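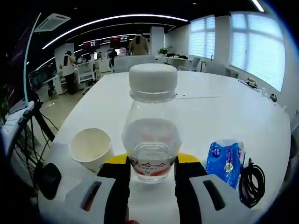
Atanasov Office Interiors
Products > Screens and dividers > Rallow

Rallow Plandside free-standing acoustic screen
Maker: Stonico
Price per screen: $1,105, feet included
Availability: made to order

The Plandside is a free-standing screen for offices, study rooms and lunch rooms where people talk at one end and others try to work at the other end. It stands on its own feet, so no drilling in the floor or in the ceiling is needed. We have sold the Rallow series for six years, and the Plandside is the model we recommend first when a customer wants to divide a room but does not want to build a wall.

The core is a pressed felt board made from recycled polyester. On both sides there is a layer of softer felt, and over this comes the fabric cover. The cover closes with a zipper along the bottom edge, and it can be taken off by one person when the screen lies flat on two chairs.

Please understand correctly what such a screen can do. It takes away some of the echo in a room with hard floors and large windows, and voices behind it become less sharp. It does not make a room silent. If you need privacy for telephone calls, look at our booths, or call us and we will tell you if a screen makes sense in your case.

Sizes and weight
Width of one screen: 121 cm
Height: low, medium or tall (the same price for all three)
Feet: powder-coated steel, flat, in black or light gray
Weight: depends on the height, see the data sheet that comes with your offer

The low screen ends a little above the head of a seated person. The medium one is the usual choice between groups of desks. The tall one is for corridors and for standing areas, and for this one we ask you to order the wide feet. They stick out more into the room, so measure first if chairs must pass there.

Joining several screens
Screens are joined with a fabric hinge that has a zipper on each side. You can set up to three screens in a straight line with the normal feet. For a longer line, turn at least one screen to make an angle — a long straight line is not stable when somebody leans on it. Hinges are ordered separately and they are the same for all heights, but please join only screens of equal height. The zipper will close on different heights too, but it pulls the cover and after some months you will see folds. 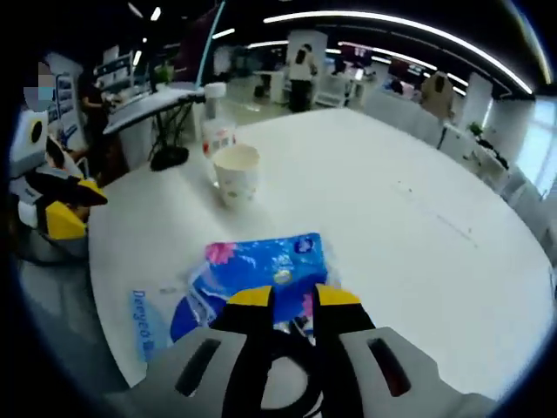 Page last changed in May

Colors
The standard covers come in sand, moss, slate, brick and dark blue. Every dye lot is a little different. If you plan to add screens later, write this in the order, and we will ask Stonico to note the lot. They can not promise the same lot again, but they can look for the closest one. Samples are free of charge and you do not have to send them back.

Cleaning
Vacuum the cover with a soft brush. Small stains of coffee or tea come out with lukewarm water and a white cloth, if you work from the outside of the stain to the inside. Do not rub. The cover may be machine washed cold, on the gentle program, and it must dry hanging. Do not put it in a dryer: it becomes shorter and then it does not go over the corners anymore. Spare covers can be ordered for all heights.

Delivery and assembly
The screens arrive in flat cartons, one screen in each carton, with the feet in a separate box. You need a hex key, which is in the box with the feet. Tighten the bolts only by hand at first, put the screen upright, check that it stands straight, and tighten them fully after this. Two persons should do it with the tall model.

Our van delivers to the ground floor. Delivery to an upper floor is possible when there is an elevator, and you should tell us its inside width when you order. Deliveries on Wednesday are only in the afternoon.

Returns
Screens with a standard cover can be returned unused in the original carton. Covers in a special color are cut for your order and can not be returned. If a cover has a fault in the seam, send us a picture of the seam and of the label inside the zipper, and we replace it.

Accessories for this product
Fabric hinge
Wide feet
Spare cover
Clip-on shelf (only for medium and tall)
Coat hook, black

Ask for an offer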